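Grasp confidence stays high on thin-walled baskets. Is the score worth anything?

Asked 13 Apr 2020 in Manipulation software, under Perception and state estimation

gilholm_bench

We have two arms on one table and the job is dull: pick small perforated plastic baskets off the table or off a shelf board and put them somewhere else. The software is Grollemance 2 with the Fabbri grasp module on top. I inherited the setup in February and have been arguing with it ever since.

My trouble is the grasp confidence. After each close Fabbri publishes a number between nought and one, and the sequencer goes on to the lift if the number is high enough. The documentation says it is "learned from fused visual and joint evidence". I have my doubts. I went through our logs, 1512 closes in all, and the score hardly moves. Grasps that dropped the basket on the lift look the same as grasps that didn't. If I plot the score against finger gap I get something close to a step, and the camera images don't seem to change it. I covered the wrist camera with a cloth for an afternoon and the scores came out much as before, which rather spoiled the word "fused" for me.

The baskets don't make it easy. The walls are thin, so the gap with a wall between the fingers is not far off the gap with nothing there at all. The slots in the sides let the background through. The colour segmentation copes with yellow and green on the pale wood until the ceiling lights catch the table, and then a strip of wood goes missing from the mask and the basket outline grows a bite. Black baskets it mostly loses against the rig.

Things I have tried:

Raising the threshold. It refuses good grasps and bad ones in about equal measure.
Re-running hand-eye calibration on both arms. No change that I could see in the score.
Turning off the temporal filter in Fabbri. The score got noisier and no more informative.
Asking the supplier. I was told to collect more data, and I notice that is the reply to everything.

What I want to know is whether anyone has got a useful number out of this module, or whether I should throw it away and write a dumb check of my own. I would sooner have a dumb check I understand.

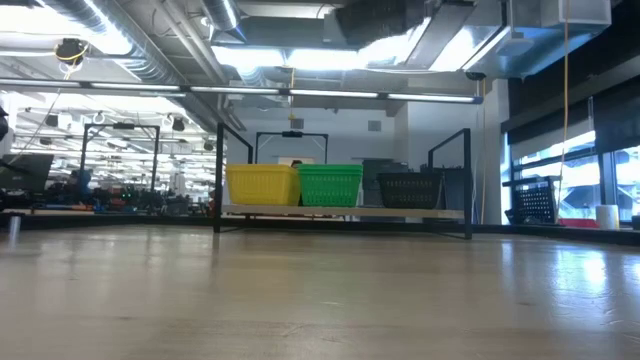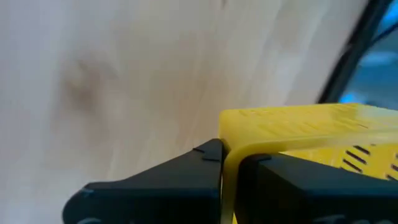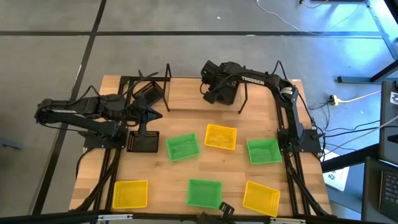

Does the sequencer wait for the score to settle before it starts the lift?

It takes the first message that arrives after the close command is reported complete, with no waiting and no averaging.

ukum

Your cloth test is the best thing in the post and I'd trust it over the documentation. Before you bin the module, though, check that it was running the model you think it was. Fabbri has a fallback. If the wrist image is older than the joint state by more than its sync tolerance, it drops the image and scores on the gripper alone. The message looks identical either way apart from a field called source_mask, which hardly anyone logs. If source_mask reads 2 all the way through, you have been plotting a gap threshold with a smooth edge on it, and that would give you your step.

I've seen this on a bench where both arms' cameras shared one USB controller. The images arrived, they just arrived late, and the viewer looked fine the whole time. Look at the header stamps and ignore what the viewer shows you.

Then change the order of things. Scoring straight after the close asks the fingers to tell you something they don't know yet. Lift a small amount, stop, and check there. Our check is very plain:

Record finger gap and motor current at close.
Raise slowly by a few millimetres, wait for the arm to settle.
Compare gap and current with the recorded values. If the gap has shrunk, treat it as a slip.
Take one wrist image before and one after the small lift. If the patch between the fingers has stayed put while the table behind has moved, the basket is coming with you.

The last step needs no training and doesn't care what colour the basket is. It does need texture behind the basket, and plain pale wood is poor for that. A knot or a line in the grain is enough if you're lucky with where it falls. Reflections from overhead lights are worse than nothing, as they move with the camera and the matcher will happily follow them. Mask anything near saturation before you match.

I wouldn't claim this catches everything. A basket held by one corner of its rim can pass the small lift and swing off later. We repeat the check halfway through the move and put up with the lost time.

One warning about your logs. If the sequencer only lifted when the score was above threshold, you never find out what would have happened to the ones it refused. Your drop rate comes from a filtered set. Let it lift regardless of score for one session, with the arm kept low over the table, and plot again. You may find the score is slightly less useless than it looks. I wouldn't bet on it.

pallet_pessimist

Just use a bigger network. We swapped the backbone and it got better. Also you can set the threshold per object class.

gilholm_bench

Better at what, and measured how? I did try per-class thresholds. It only gives me more numbers to guess at.

To ukum: source_mask was not in our logs, so I added it and ran the bench this morning. It reads 2 for the left arm nearly all the time and 6 for the right. So the left arm has been scoring without its camera, and the cloth told me nothing, at least on that side. The right arm's score does respond when I cover the lens, though I can't say yet that it responds in a way that predicts drops.

I widened the sync tolerance to get the left images through and that made the masks lag behind the arm, so I have put it back. Separate controllers are on order. Meanwhile I have your small lift working on the left, gap and current only. Out of the first batch with lifting forced, 14 were dropped, and the gap check flagged all but a couple of those. The Fabbri score was high on every one.

I'm leaving this open until the right arm has had the same treatment.

ukum

Check the stamps again after the new controllers go in. Ours were still late on one port, and it was the driver setting them on read instead of on capture.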